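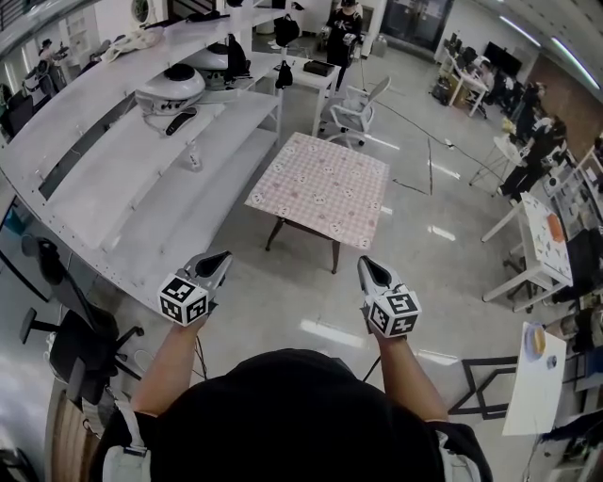
Figure 1. Work area with two marked hand-held grippers at a cloth-covered table.

Progress report: operating rules for hand-held gripper work
Site: Gritstead
Project: Prokmont
Prepared for Ukthorpe, Wed 27 May

Summary

The second draft of the operating rules is finished and in use at Gritstead. It runs to 13 pages, down from 22 in the March draft. Most of what came out was repeated material on powered arms, now in an annex. Two sections are still open: cable routing and record keeping.

Work since the last report

Operators have logged 1297 sessions under the draft rules. Of these, 87 were marked as not meeting at least one rule. The most common entry was a start check left blank. Second was a marker cube not checked for looseness before the session. We moved both items to the top of the start sheet.

The rule on clear space has been rewritten. The March draft gave one distance for all tasks, which did not suit small tables. The new text asks the operator to agree on the working side of the table with anyone nearby and to keep that side clear until both grippers are set down. Floor tape may be used to mark an area but does not replace this step.

Gripper checks are now the same for left and right units. Jaws must close evenly, the marker faces must be clean and unscratched, and the shoulder straps must be adjusted before the operator picks anything up. Oddsson reviewed the wording and asked for a limit on continuous wear. We have put in 40 minutes pending their comments.

Open items

Cables. Several people share the room, and leads cross the floor in places. The draft says leads should run along walls or under covers where people walk. We have priced covers for the main routes at $2250, including fitting. This is within the equipment line, but we would like approval before ordering.

Records. Sites still use different names for the same fault. A short common list is in preparation.

Training. Roughly half of the operators have done the refresher. The rest are booked before the next review.

Next period

Close the two open sections, send the third draft to Ukthorpe and Oddsson together, and repeat the session count using the new start sheet. No change to the end date is requested.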